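Chapter 2
Who Keeps the Hours? Common Prayer and the Problem of the Clock

Most people who pray will tell you they do it when they feel like it. Most people who run a congregation will tell you when that is, and it is rarely 6 a.m. in October.

This chapter is about fixed prayer: the habit of stopping at set times, alone or with others, to say set words. It is one of the oldest things religious communities do and one of the most complained about. Monks grumbled about the night office. Parish clergy have grumbled about nearly empty morning services for as long as there have been parish clergy, and a good deal of what we know about attendance comes from their grumbling, so it should be read with some care.

We will follow one small case through the chapter, the daily office at Garside, a hill parish that shares its minister with the neighbouring town of Kutilham. When Marijke De Bruijn arrived there she found a printed timetable of prayer in the porch, a bell that worked, and 11 people who regarded the timetable as a noble statement of principle. Two of them came. Her notebooks, which she kept for 21 months, are our main source. They are frank about the heating.

2.1 What counts as keeping the hour?

A rule of prayer sounds simple until somebody tries to follow it. If the parish says evening prayer at five, has the farmer who says it on the tractor at half past kept the rule or broken it? De Bruijn's first answer was strict. Her second, after lambing, was kinder.

Scholars tend to split the question in two. The first part concerns time: is the hour itself holy, or is it only a handy place to meet? The second concerns company: does a prayer said alone at the agreed time belong to the group? The older monastic rules mostly took the second point for granted. A brother away on a journey was still expected to say his office on the road, and was understood to be joining the others while he did it.

Deividas Kuusk, who taught at Bunum before he retired to Kutilham and became De Bruijn's most faithful critic, called this "attendance by intention". He meant it as a complaint. She wrote it on the noticeboard as a slogan, and the two of them did not speak until Advent.

Folded cloth, a towel, a basket and a bin.

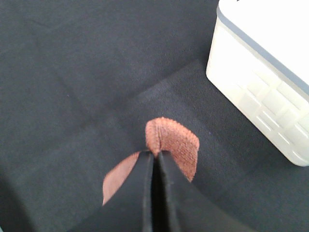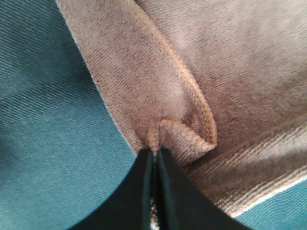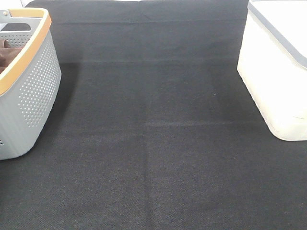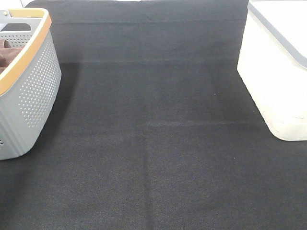

2.2 The bell and the telephone

For most of Garside's history the bell settled matters. You could hear it or you couldn't, and those who couldn't were excused. De Bruijn's second year brought a change: a group message sent at noon and again at five, with a psalm in it. There were 700 people in the two parishes, and she hoped for a modest share of them.

The replies are worth studying. Some people sent back "Amen" within seconds, a speed that raises questions about the psalm. Others never answered and mentioned it warmly at the shops months later. Kuusk asked to be taken off the list, then walked over to complain when the message came late.

As you read the extracts that follow, keep these questions at your elbow:

Who decides the hour, and who finds it easiest to keep?

What does the community do about those who miss it?

Does the reminder support the prayer, or has it started to replace it?

The first extract is from De Bruijn's notebook for her opening winter. The spelling is hers, and so is the remark about the organist.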